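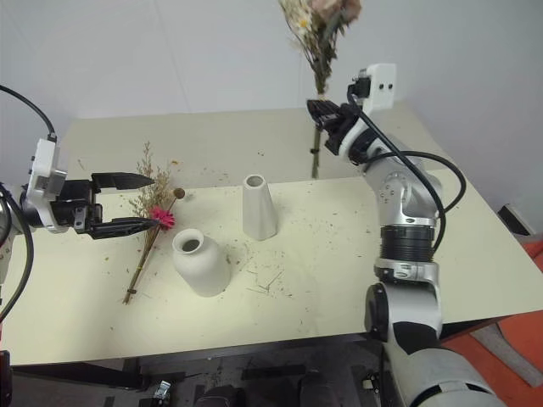 Customers operating the Jurnano two-arm handling cell should read this notice before the next period of use. It concerns a fault in the gripper release function, recorded during flower arranging work at our Jilarthorpe site, and it applies to all cells supplied with control software issue 4. The fault has been observed only when one arm is carrying a load and the other is open and close to the table. An arm holding a bouquet upright by its stem while its partner waits, fingers apart, beside a bundle lying on the table is in exactly this condition. Dried stems are a demanding load in any case, and the fragments they shed over the work surface can conceal a slipped grip until the stem has moved some distance.

Home | Products | Handling Cells | Safety Notices | Spares | Contact

Jurnano Two-Arm Handling Cell
Safety notice and product information
Issued November 10, 2025

Nature of the fault

When the open gripper is told to close, the release command from the previous cycle may be sent a second time. In certain cases it is received by the wrong arm. The loaded gripper then opens without warning and the item falls. Carinel has confirmed the fault on its own test cell, where it appeared in 4 of 1488 cycles. No injury has been reported. One glass vessel was broken at a customer's premises, and the operator concerned had a hand on the table at the time. 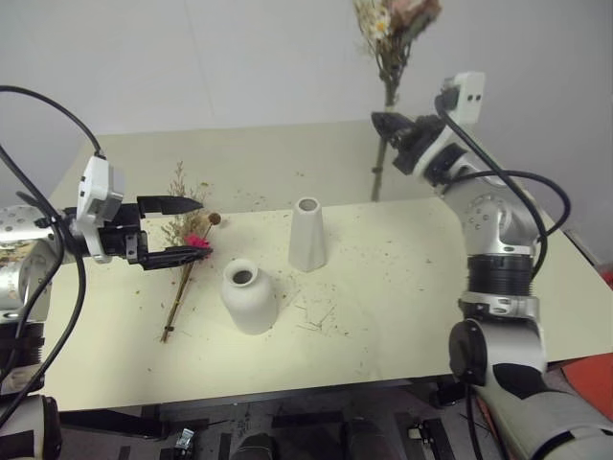 The risk is greatest where fragile or heavy vessels stand between the two arms, as a dropped item may strike them and send them towards the operator. Until the correction has been fitted, vessels should be placed by hand only with both arms stopped, and the guard must remain closed whenever either gripper is loaded. The slow-speed setting does not prevent the fault and must not be treated as a safeguard.

Units affected

Cells with serial numbers from 128 to 351 are affected. The number is stamped on the plate beneath the control cabinet door. Cells outside this range left the works with the later software and need no attention, unless the control board has been exchanged by a third party.

Correction

A replacement control board, together with revised software, will be supplied without charge from December. Fitting must be carried out by Carinel or by our service partner, Antwi. After fitting, the gripper test in section 4 of the operator's handbook must be completed and the result entered in the machine log.

Loose plant matter should be cleared from the table and the gripper fingers at the end of each shift. It has no bearing on the fault described, but several of the cells returned for inspection had worn finger pads.

Enquiries about this notice should be addressed to Najwa Karam, Product Safety, Carinel. Orders for finger pads are handled by Flor Villanueva in the spares office. Please quote the serial number of the cell in all correspondence.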